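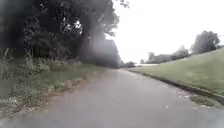
Ticket 1000 — Florkow path, left-hand edge
Status: open (reopened once)
Category: surface and verge
Raised by: Kasun Majumder
Assigned to: Niazi Grounds

Original report
The left edge of the path is breaking up where the asphalt meets the verge. There is no curb along there, so nothing holds the edge in. Bare dirt and debris lie in a strip along it, and the line is uneven. The path is narrow to begin with. I'd like the edge repaired, not just swept. I'd also like someone to look at the tree side properly, because branches hang out over the path and the tall weeds at the foot of the trees have been left alone while the bank on the right gets mowed.

Niazi, first reply
Thanks for your report. This has been logged as seasonal leaf litter and passed to the sweeping crew. No further action needed on your part.

Majumder
It isn't leaf litter. I walked it again in June, at 7 in the morning, and pushed at the edge with my boot. Pieces came away. Please change the category back.

Niazi
Category changed. The sweeping crew reports that the path was cleared over a length of 173 feet. Closing as resolved.

Majumder
Reopening. How does sweeping resolve a broken edge? Also, 173 feet from where? There are no painted markings on the path and the crew note gives no starting point. I went out with a tape and measured 48 feet of edge that I would call bad, and another 97 feet that is on its way.

Niazi
We have asked Trisunon to advise, as they did the last resurfacing. Their view is that the surface is sound and that water is getting in at the side. They suggest a Kumitora edge sealant, applied by hand. It can go down in an afternoon.

Majumder
I agree the surface is sound. I never complained about the surface. It's smooth all the way along and I have no trouble walking on it.

I have doubts about the sealant. If you brush something over crumbs you get sticky crumbs. Has Trisunon used it on a path with a grass verge and no curb, or only in parking lots? And if water is the cause, where is it coming from? The verge on the left slopes down to the asphalt, and the bank on the right comes down to it as well. Anything that runs off either side ends up on the path. I'd want to see that dealt with before paying for a product.

Niazi
Possible causes noted so far:
1. Runoff from the verge and the bank.
2. Roots from the tree line.
3. Mower wheels riding on the edge.
4. Age.

Majumder
On 3, the side that gets the neat mowing is the right, and the edge I reported is the left. So I'd put that one last. On 2, maybe, but I'd expect lumps in the asphalt from roots and I haven't found any. "Age" covers everything and I don't accept it as a finding.

Could somebody please stand there during a decent rain? It would cost you one wet person.

Niazi
Rain visit requested. Branch trimming split off to a separate ticket. Sealant on hold until the visit is done.

Majumder
Fine. Two things for whoever goes. Start at the near end and write down where you started. And lift some of the loose dirt with a trowel before you measure, as the asphalt under it may be thinner than it looks from above — I found that in one place and didn't dig further.

I'll leave this open. Please don't close it again until the edge has been looked at.

Niazi
Noted. Awaiting rain.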